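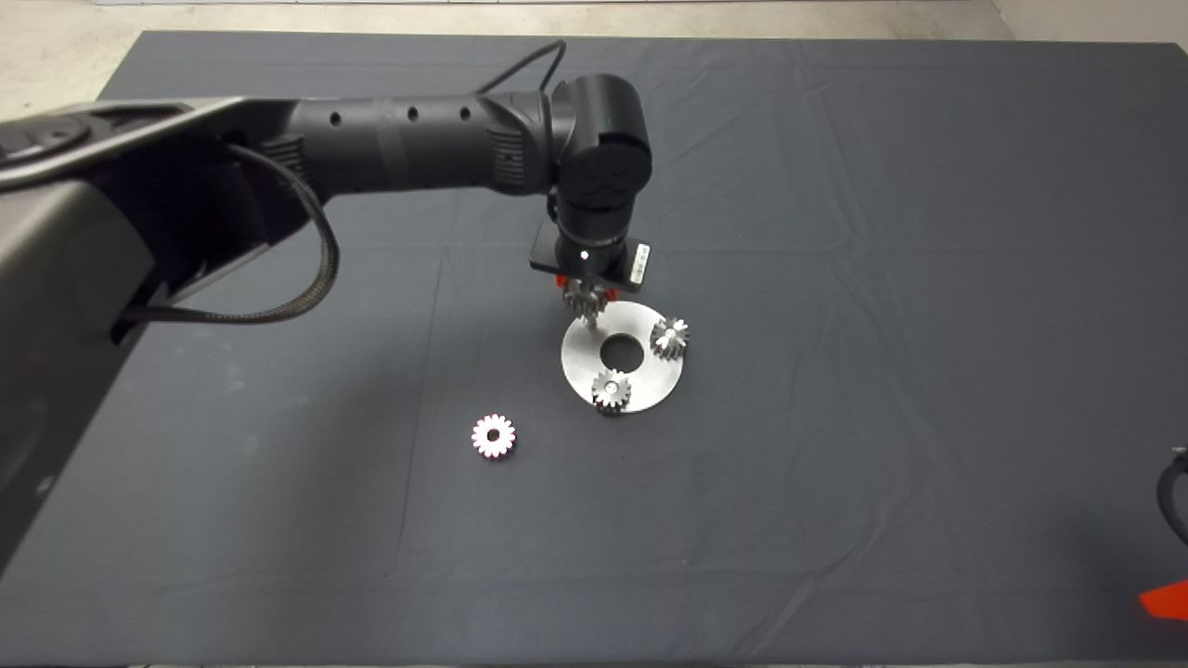 Spring check of the Algate hall before the March craft fair, and what a pleasure it was to get round it all in one go! I began with the trestles and their coverings. A dark cloth with soft creases and fold lines is fine on any stall, so long as it lies flat at the corners and stays off the walkway.

1. Table cloths
Pass. Hems clear of the floor on the Flurken side. Two pins missing by the stage – replace.

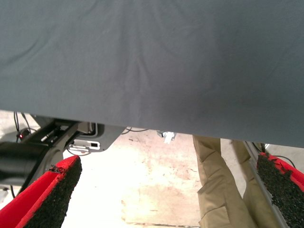
2. Exits and walkways
Pass. Both doors open fully with one push, lovely and smooth after the new hinges. Limit of 200 people to be shown at the entrance.

3. Electrics
Action needed. Extension lead 227 has a nick near the plug. Taken out of use, label on. The Zadum urn tested fine.

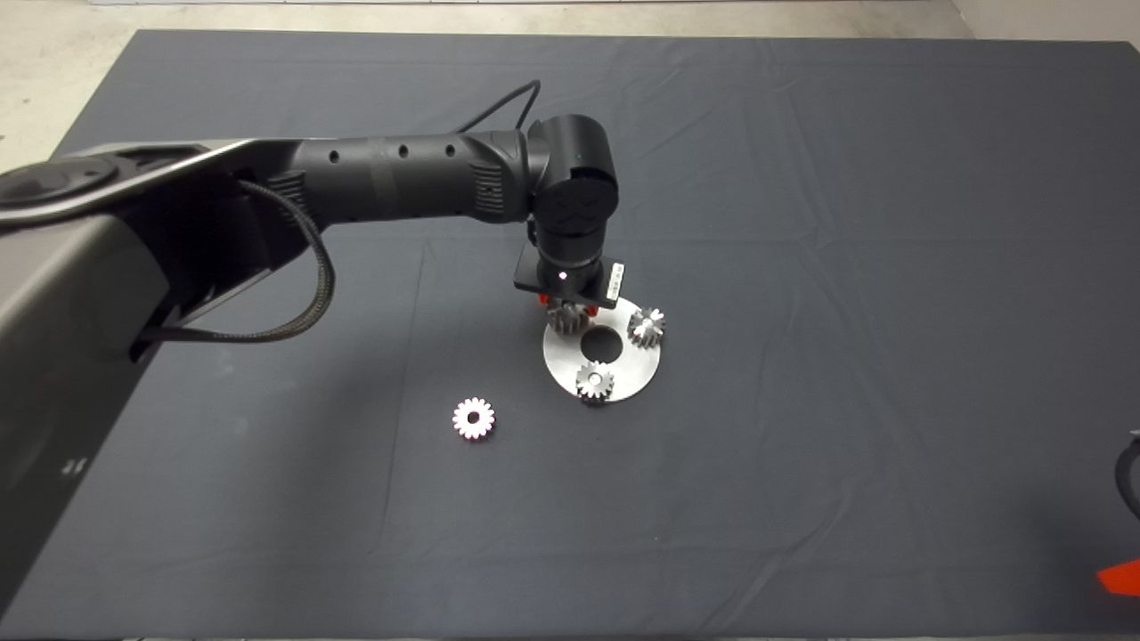 Dark cloth over the table top.

4. Small metal parts
Pass with comment. Keep gears and other heavy bits well back from the table edge, where small hands can't pull them down.

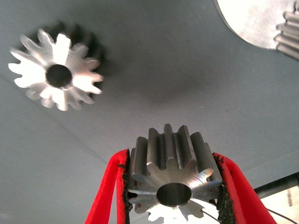 The same goes for the Urrego kiln shelves, which need 15 cm of clear space behind them. Really good stacking this year, by the way.

5. First aid
Pass. Plasters topped up. Eyewash to be swapped by Friday.

Checked by Regula Lanz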